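Ustudico 公用间调整会议纪要（五月）

地点：Drikidley 楼内，砖墙那间公用间
时间：星期二，晚上七点开始，散会时已经过了九点
主持：Wendy Mellor
出席：装帧组、插画组、写作组、版画组各有人到，楼下 Birkett 来了一位，前半段在
请假：摄影组（会前发来书面意见，见第四项）
记录：写作组轮值

一、上次事项跟进

上次会上说要把走廊里的纸箱清掉，清掉了。版画组把自己的废纸也一并带走，走廊现在可以两个人并排走，大家都很高兴，Wendy 说她当天推着自行车来回走了两趟，纯粹是因为能走了。

门锁的备用钥匙还没配。装帧组领了这件事，下周内办。

公用间的登记本用到最后几页，写作组买新的，样式照旧，横线，不要方格。插画组想要空白页，讨论了几分钟，最后决定横线本照买，另外在后面夹几张空白纸，谁画草图谁自己夹。

二、公用间怎么摆

这一项是今晚的正题，说的时间最长，记录人尽量把大家的话都写进来，漏了的请在纪要发出后补。

Wendy 先讲了她为什么想把这间屋子单独拿出来谈。她说这是整层里她最喜欢的一间，一面红褐色的砖墙，脚下是暖棕色的木板地，东西再少也显得有人气。可是过去半年大家都把它当过道和临时仓库用，谁的箱子没地方放就先搁一晚，搁着搁着就住下了。她希望从这个月起，它重新变成一间可以坐下来干活、坐下来聊天的屋子。说到这里版画组带头鼓掌（记录人也鼓了）。

装帧组接着讲浅蓝色长桌。他们是用这张桌子用得最多的，裁纸、折页、对版，都在上面做。浅蓝的桌面放白纸特别清楚，纸边有一点毛都看得出来，这是他们换过几张桌子以后才体会到的好处。他们的愿望很简单：桌面上不要长期放任何东西，用完就清，下一个人来了，手一伸就能铺开一整张大纸。

插画组完全同意，还补了一条，说长桌两边都得能站人。现在有时候椅子全挤在一边，想绕过去拿尺子得侧着身子走。大家当场议了一下，原则定下来：桌子四周至少留三面能走，椅子用完推回原处，推不回去的就靠墙。
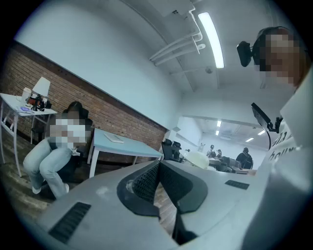
写作组的意见是关于坐的。写东西的人一坐就是一下午，对椅子比对桌子挑。黑色办公椅大家都满意，靠背够高的那种尤其抢手，来得早的人总是先占它（没有点名，但是在座有人笑了）。写作组提议不要给椅子贴组名，谁先来谁坐，饭后回来如果被别人坐了就换一把。这条举手通过，没有反对的。

版画组提出，滚轮椅在木板地上拖来拖去，时间长了会留印子。他们愿意出一块旧毛毡，剪成小片，给不带轮子的家具垫脚；带轮子的就请大家抬脚慢慢滑，不要从屋子这头一蹬蹬到那头。插画组承认蹬过，并且说非常好玩。会议对此表示理解，但请改到走廊里去蹬，走廊现在宽敞了。

然后说到长桌要不要换位置。有三种摆法。

第一种是照现在的样子，长边贴近砖墙。好处是屋子中间空出一大片，来人多的时候可以站着说话；缺点是靠墙一侧坐不了人。

第二种是把桌子拉到屋子正中，四面都能坐，像吃饭那样。插画组最喜欢这个，说一群人围着一张桌子画画，抬头就能看到别人在画什么，那种劲头是自己关在屋里画不出来的。写作组也心动，只是担心围坐的时候大家会一直聊天。装帧组说那正好，写作组可以写对话。

第三种是横过来，短边冲着砖墙。这一种是版画组在纸上画的，画得非常漂亮，还标了人怎么走、门怎么开、纸从哪边递到哪边。传看的时候大家都凑过去了，纪要这里停了好一会儿。不过量下来门口那边会变窄，抬大件进出要转弯，Birkett 的那位说他们搬东西上来时就怕这种弯。

表决之前 Wendy 建议先不急着选，两种摆法各试两周，先试第一种，再试第二种，试完了在六月的会上定。第三种的图纸留着，大家都舍不得扔，由版画组裱一下，挂在走廊里。全体同意。

试的这四个星期里请各组在登记本上随手写几句：今天坐在哪儿，舒服不舒服，光够不够，东西够不够放。一句话也行，画个笑脸也行，只要写了就有用。Wendy 特别请大家写缺点的时候写具体些，“不太好”这种她看了三遍也不知道该挪什么。

三、小桌、台灯和零碎东西

砖墙边那张白色小桌，细细的白腿，本来是给台灯用的，后来慢慢什么都往上放。大家对这张小桌都有感情，所以这一项讨论得也很热闹。

先说台灯。白色锥形灯罩，全体喜欢，没有人想换。装帧组晚上赶活的时候会把它搬到长桌上，搬来搬去线就缠在一起。讨论下来有两个办法：一个是给长桌另配一盏，一个是把小桌挪近一点，让灯光斜着能够到长桌。第二个办法不花钱，先试第二个。

假如还是不够亮，就按第一个办法买。插画组查过 Drarkow 的目录，他们有一款夹式的，标价 399，灯臂可以折，夹在桌沿不占桌面。插画组在别处用过，描述起来眉飞色舞，说光落下来很匀，画水彩不会偏黄。Wendy 说先记在这里，等试完四个星期再看要不要。

再说杯子。白杯子放在小桌上很好看，可是旁边就是线，洒了怎么办？写作组坦白说大部分时候喝茶的是他们。商定：可以喝，杯子放在小桌靠里的位置，人离开时把杯子带走洗掉。长桌上裁纸、印样的时候一律不放饮料，这一条装帧组说得很郑重，因为三月里出过一次事，一整叠折好的内页泡了柠檬茶，从第一帖到最后一帖都是香的。

线和充电头。目前各组的线都混在一块儿，黑的占多数，分不清是谁的。版画组提议每组挑一种颜色的棉线，在插头那端绕几圈打个结。颜色当场就分好了：装帧组深蓝，插画组橙色，写作组绿色，版画组要了原色不染的，摄影组没到，给他们留了红色。棉线由装帧组提供，锁线剩下的线头正好用得上，装帧组说这是他们今晚听到的最好的消息，那一抽屉线头终于有地方去了！

其余小东西，夹子、袋子、没拆的包装、纸条，原则是当天的事当天收。过夜的东西放进门口的架子，写上名字。架子上放满两周没人认领的，由轮值的人拍一张照片发到群里，再过一周没人应，就归公用。

版画组问那把塞在小桌下面的黑色座位算谁的。问了一圈没有人认，于是当场归公用，谁坐小桌谁用。

四、摄影组的书面意见（由 Wendy 代读）

摄影组写了整整一页，字很小，Wendy 读到第二段把眼镜摘了又戴上。意思归纳如下。

他们喜欢这面砖墙，想请大家不要在上面钉钉子，也不要贴胶带。要挂东西的话请用落地的架子，或者从顶上吊。砖缝一旦松了，补起来颜色很难对得上。大家都赞成，版画组本来想在砖墙上夹一排晾样的绳子，听完马上改了主意，改成一个能收起来的木架，用的时候立在墙前面，不用的时候折起来靠边。

他们还提到墙前面最好随时能腾出一块干净的地方，拍作品、拍书影、拍人都方便。如果按第一种摆法，桌子就在墙边，拍之前得挪；如果按第二种，墙前面是空的。所以摄影组投第二种一票，但是尊重试用的安排。

最后一段是夸奖。他们说上个月借这间屋子给装帧组的新书拍书影，白天的光从高处下来，落在浅蓝桌面上，书的影子淡淡的，后期几乎没怎么动。Wendy 读完问能不能看照片，装帧组当场把那本书拿了出来，绕着桌子传了一圈。封面是插画组的木炭稿，内文是写作组的短篇，纸是版画组挑的。这么一圈传下来，大家才发现一本书里几乎每个组都在，记录人觉得很应该记下来。 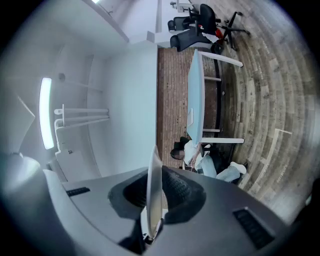
阅读时长：15 分钟

五、开放日

六月底 Drikidley 全楼开放一天，上午十点到傍晚，每一层都可以自己安排。去年我们这一层只开了走廊，今年想把公用间也打开，这个想法一说出来全场就坐直了，下面是各组的主意。

装帧组想做一张“折书桌”：长桌上摆好裁过的纸，来的人坐下来，跟着折一本小册子，八页，不用针线，折完一翻就是一本，可以带走。他们在别的地方带过，小孩五六岁就能折，大人反而容易折反。纸准备 500 张，全部用印样剩下的背面纸，不另外买。

插画组想在折好的小册子里画第一页。来的人说一样东西，插画组的人现场画，限时一分钟，画成什么算什么。有人问说“一分钟”怎么办，插画组说那就画一只鸡蛋和一个沙漏。版画组当场出了个题目，“没睡够的萝卜”，插画组在登记本背面画了，非常像，现在那一页被版画组要走了。

写作组原来打算朗读，后来听了前面两组的主意，改成给每本小册子写一句开头，用打字机打在窄纸条上，来的人抽一条贴到第二页，后面的故事自己写。打字机要借，写作组有人家里有一台，色带还要找。开头先写出 1000 条来，四个人分，到六月底之前写完。说完这个数字写作组自己也安静了一下，然后有人说，那今晚就开始吧。散会的时候已经写出了第一句：“那天电梯停在了没有人按的一层。”大家都想知道后面是什么。

版画组带小压机来，印封面。图案做三块版，请来的人自己挑颜色滚墨。墨用水性的，洗得掉。版画组要求围裙够用，他们自己有几条，另外请各组把家里的旧衬衫带来，越大越好，反着穿就是围裙。

Birkett 的那位听到这里忍不住插话，说他们店里可以把当天的热饮端上来，在走廊里摆，不进公用间（感谢！大家真的很感谢！），杯子他们回收。他们还愿意在橱窗里给开放日贴海报，海报由插画组画，版画组印，尺寸散会以后再去量橱窗。说完这位就下楼关店去了，走到楼梯口又回来，问能不能也折一本，装帧组说现在就可以，于是站着教了一本。

人怎么走也谈了谈。大家的想法是从门口进来，先到长桌折书，再去印封面，再抽一句开头，最后找插画组画第一页。版画组说印完要晾，晾架立在砖墙前面正好，人排着队看一墙湿漉漉的封面，想想就觉得好看。写作组提醒说顺序不要管得太死，有人就想先听故事，有人转一圈什么也不做，也欢迎。Wendy 说写作组讲得对，就不在地上贴箭头了。

椅子的问题又回来了一次。折书桌要坐的人多，公用间里的椅子不够，各组把自己屋里的也推过来，推过来之前在椅背后面系上本组颜色的棉线，散场时照着颜色推回去。

六、钱

上季度结余 3000，Wendy 把账本带来了，给大家翻了一遍。开放日的开销主要是海报用纸、水性墨和色带，折书的纸不花钱，热饮由 Birkett 出。装帧组估下来花不完，提议剩下的留给夹式灯，如果到时候确定要买的话。

插画组提议从里面拿一点出来，给公用间添一盆植物，最好是不太需要人管的。这个提议引发了当晚第二激烈的讨论（第一是桌子怎么摆）。写作组上一盆是浇水浇死的，装帧组上一盆是忘了浇水，版画组说他们可以接手，因为他们每天都要接水洗版，顺手就浇了。通过，由版画组挑，也由版画组浇，别的组只许看，不许好心帮忙。

摄影组来信里没有提到钱，Wendy 会后打电话问他们开放日要不要用款。

七、收拾公用间的日子

大家一致觉得与其一个人默默收，还是一起来热闹。时间定在下个星期二傍晚六点，收完一起吃面。各组的分工如下，都是自己报名的：

装帧组：长桌桌面擦一遍，桌腿也擦，量一下桌子的尺寸写在登记本第一页，以后裁大纸的人就不用每次再量。

插画组：小桌，台灯，线。先把所有的线拔下来理顺，再系棉线。灯罩用干布擦，不要用湿的。

写作组：椅子。轮子里的线头和头发要剔出来，带镊子。写作组原以为分到了轻松的活，听到镊子的时候有些动摇，不过还是接了。

版画组：地板和砖墙。地板先扫，再用拧得很干的拖把。砖墙只用软刷子刷灰，从上往下。

摄影组：没来的人分到搬门口架子，Wendy 转告。

Wendy：煮面。有人不吃辣，有人不吃香菜，请在登记本上写明。

收拾的时候如果找到不是自己的东西，先不要扔，堆到走廊里，吃面的时候一样一样举起来问。上次这样问出了一只手套、半盒图钉和一本还了又借的词典，比吃面还有意思。
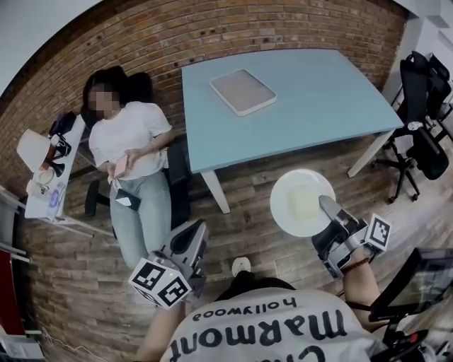
图：公用间，砖墙边的浅蓝色桌子与黑色办公椅

八、其他

插画组问公用间晚上最晚能用到几点。Wendy 说楼里的规矩是十一点锁大门，屋子里请十点半开始收，留半小时，别每次都跑着下楼。

版画组说最近有人把他们的刮刀借去切蛋糕。没有人承认，不过大家都记得那块蛋糕很好吃。以后切蛋糕的刀放在走廊的茶水柜里，刮刀就让它刮墨。

写作组想每个月在公用间办一次晚上的“读一页”：谁都可以来，带一页自己正在写的，或者正在读的，读完就坐下，不点评。装帧组马上说要来，带的是一页没有字的样书，想请大家听翻页的声音。写作组认真地考虑了一下，认为可以。第一次放在收拾完屋子之后的那一周，具体哪一晚写作组在登记本上征集。

装帧组问“读一页”能不能关掉大灯，只留台灯。试了一下，当场就把大灯关了，白灯罩亮着，砖墙那一片变成很深的红褐色，全屋的人同时“哇”了一声。这一条不用表决。

关于公用间叫什么名字。登记本上一直写“公用间”，Wendy 觉得太像储物的地方，请大家想想。当场提出来的有“砖屋”“蓝桌”“慢慢坐”和“没有人按的那一层”。最后这一个是写作组刚写的那句开头里来的，呼声很高，但是门牌写不下。留到六月再议，有新的主意写在登记本夹着的空白纸上。

会上决定的事，汇总给没到的人看：

长桌先贴墙摆两周，再放中间摆两周，六月定。
椅子不分组，用完推回。
长桌桌面用完清空，裁纸印样时不放饮料。
小桌挪近长桌，台灯照旧；夹式灯缓议。
线头系棉线，颜色见第三项。
砖墙不钉不贴。
开放日公用间打开，四个组各带一样。
下个星期二六点收拾屋子，带抹布，写作组带镊子。
植物归版画组。
备用钥匙归装帧组，下周内配好。

下次会议：六月，时间由 Wendy 在群里发，地点还是公用间，到时候桌子应该在屋子中间，大家围着坐。

纪要发出后三天内可以补充或更正，直接写在登记本上，或者告诉写作组轮值的人。

补充一：版画组更正，刮刀一共被借去过两次，第二次是切西瓜。

补充二：插画组补充，“没睡够的萝卜”原稿归版画组保管，但是开放日海报上可以用，版画组已经口头同意。

补充三：装帧组已经把棉线按颜色绕好放在门口架子上，原色的那一卷最大，请版画组先拿。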